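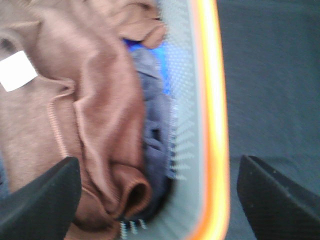

Progress report to the Margaritis Fund
Gripper comparison for household laundry handling
Rurkwood Assistive Workshop
Prepared by Bohumila Kadlec, 3/15/25

Dear friends at the Fund,

Thank you for your patience with this report, which I had hoped to send before the end of winter and which kept growing as Ilídio and I found more things we wanted to tell you. You asked in your last letter for something shorter than the November report and with less about wiring. I have managed the second part, I think.

Where we are

The grant pays for a fair comparison of two sets of gripper fingers on the same arm, doing the same ordinary job: taking clothes out of a laundry basket and laying them on a table next to it, one piece at a time. The first set is the Etik pair, with flat faces and a fairly stiff body. The second is the Bustent pair, which is narrower at the tip and gives a little under load. Both bolt to the same wrist, both are driven by the same controller, and the wrist camera stays where it is when we swap them. That last part took us longer than any of us would like to remember, but it means we can now change fingers over a cup of coffee and go straight back to work without redoing the whole calibration.

As of this week we have completed 13 of the 30 sessions in the plan. Each session is a morning or an afternoon with one set of fingers and one mix of clothing, and we alternate so that neither pair gets all the easy baskets. I had promised you we would be past the halfway mark by now. We aren't, and I would sooner tell you so here than have you work it out from the table in the annex. The lost time went mostly into the camera mount, which I come to further down.

What we are learning about the fingers

The heavy things are the easy things. A fleece sweatshirt heaped in a basket offers folds everywhere, and either pair can come down on a ridge of it, close, and lift. The Etik fingers are especially happy here, and Ilídio has started using fleece as the warm-up at the start of a session, to check that everything is behaving before he puts in anything thin. The broad faces spread the pressure over the fabric and the garment tends to come up in one piece, sleeves and all.

Thin garments are where the two pairs part company. When a light shirt has slipped down between something bulky and the wall of the basket, there is very little room for a finger on the wall side. The Etik fingers often end up taking hold of the bulky thing as well, and we get both garments on the table together, which we score as a failed pick even if a person at home might be glad of it. The Bustent tips can get down into that gap more often. They also let go more often, and I want to be careful not to oversell them. A thin shirt held by its very edge will slide out when the arm speeds up, and we have watched that happen enough times that we have slowed the lift for both pairs to keep things even.

Cuffs and hems deserve a paragraph of their own. A ribbed cuff lying open looks like a splendid thing to grab, and the grasp software agrees — it will go for a cuff over a plain fold almost whenever it has the choice. With the Bustent fingers, one finger will sometimes go inside the opening and the other outside, and that makes a very secure hold. With the Etik fingers it usually ends up pinching the cuff flat, and a pinched cuff is a poor handle for a heavy garment. We talked for some time over whether to teach the software to leave cuffs alone. In the end we left it as it was for the remaining sessions, so that the numbers stay comparable, and I have put the question on the list for the next stage.

The basket

I did not expect to write so much about a basket, and I suspect you did not expect to read it. We chose light gray plastic with a perforated wall and an orange rim, and it has turned out to be both a help and a nuisance. The rim is the helpful part. It is so unlike most people's clothes in color that the software finds it easily, and once it knows where the rim is, it knows which finger is over the laundry and which one is outside the basket altogether. Early on we had several tries in which the hand came down straddling the rim with the fingers wide open, and closed on the plastic. We have since added a simple check that compares the position of each finger with the rim before the hand is allowed to go down any farther. Ilídio wrote it in an afternoon and is modest about it, but it has saved us a good deal of grief and probably a wrist motor.

The nuisance is the light. Under our bright ceiling lamps the rim shines nearly white along its outer edge, and the color the software is looking for disappears just where the shine is strongest. We have tried turning the basket and we have tried dimming the lamps. Dimming works, but then the dark garments lose all their folds. For now we keep the lights bright and ask the software to be satisfied with seeing part of the rim. It is a compromise and we will look at it again.

The camera

The camera looks out from the wrist past both fingers, so it sees what the hand is about to touch. It also moves whenever the hand moves, and much of what it records on the way down is softly smeared. The basket wall is the place to look if you want to judge how bad it is, as the small texture there draws out into streaks when the arm is traveling. Fabric hides it better. A blurred fleece still looks like a fleece, and the software will happily pick a point on it. A blurred wall confuses its sense of how far away things are, and that is a more serious matter when a finger is supposed to go down beside it.

We spent a good part of the winter believing the blur came from a loose mount. We made a stiffer bracket, and then a stiffer one still, and the second was better made than it needed to be. The mount had very little to do with it. The exposure had been left on automatic from a much earlier project, and the arm was simply moving faster than the setting could bear. We now have a short pause built in above the basket before the software chooses its grasp point, and a fixed exposure after that. The pause makes every pick slower, and if you visit you will notice it, as the arm seems to stop and think. I have grown rather fond of it.

Money and materials

Spending is within the budget you approved. The stiffer brackets came out of the workshop's own supplies and we are not asking you to cover them. Replacement pads for the Etik fingers have been ordered, as the faces are picking up lint and losing some of their grip toward the end of a long session. We brush them between sessions for the time being. The Bustent fingers have less face to collect lint, but their tips are softer, and I would like to have a spare pair on the shelf before we begin the towels. If the Fund has no objection, I will take that from the line we set aside for travel, where there is money left over.

What comes next

The remaining sessions follow the plan you have already seen: mixed baskets first, then towels, then the baskets packed by other people in the building, who have been told to pack exactly as they do at home. I look forward to those most of all. Our own baskets have become a little too polite, and I notice that I now leave collars pointing upward without meaning to.

There are a few matters on which I would be glad of your advice. We would like to know whether you want the double picks reported separately, given that some of the families you work with may well count them as a success. We would also like your permission to share the rim check with the other groups you support. And please tell us whether the annex in its present form is useful to you, or whether you would prefer the session notes as Ilídio writes them, which are livelier and contain more complaints about socks.

You are very welcome to come and see the work at Rurkwood whenever it suits you. Mornings are best. The Etik pair is on the wrist at the start of the week and the Bustent pair toward the end, so please say if there is one you particularly want to watch and we will have it fitted.

With warm thanks from us both,

Bohumila Kadlec
for herself and Ilídio Carrilho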